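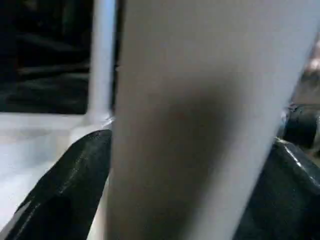

Search this site Enter keywords Go

Noltden opens storage and tableware counter on Fostel Street

Jul 8, 2023
By Merle Mahuika

Household goods supplier Noltden has opened a counter for drinkware and small storage items on the ground floor of its Fostel Street building. The counter carries tumblers, bottles, trays and flat storage pieces, mostly in pale grays and blues. It replaces the mail-order desk, which closed in May.

Stock is held on open shelving behind the counter. The shelves take 200 pieces at a time, with a further 2000 kept upstairs. Customers can handle any item before buying and can order matching lids and spare bases by part number.

Ruby-Lee Halliday, who manages the counter, said the main line at opening is the Birka range of tapered drinkware. "The taper sets the grip and the shelf spacing," she said. "We measure at the widest point, at the top, and space the shelves from that." Matte finishes make up most of the range — gloss is available to order.

The piece below is pale blue-white and smooth, narrowing to a polished silver ring at the foot.

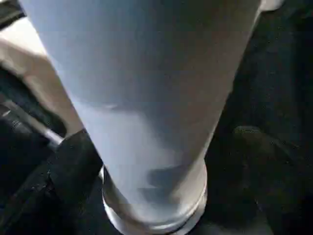

Hours and returns

The counter is open Monday through Saturday. Unused items can be returned within 50 days with the receipt. Orders from the older Semeniuk catalog will be filled until stock runs out.

Comments (2)

dkr_west: Do they sell the bases separately or only with a matching order?

Pam T.: Bought two trays there this morning. Parking is still only on the east side.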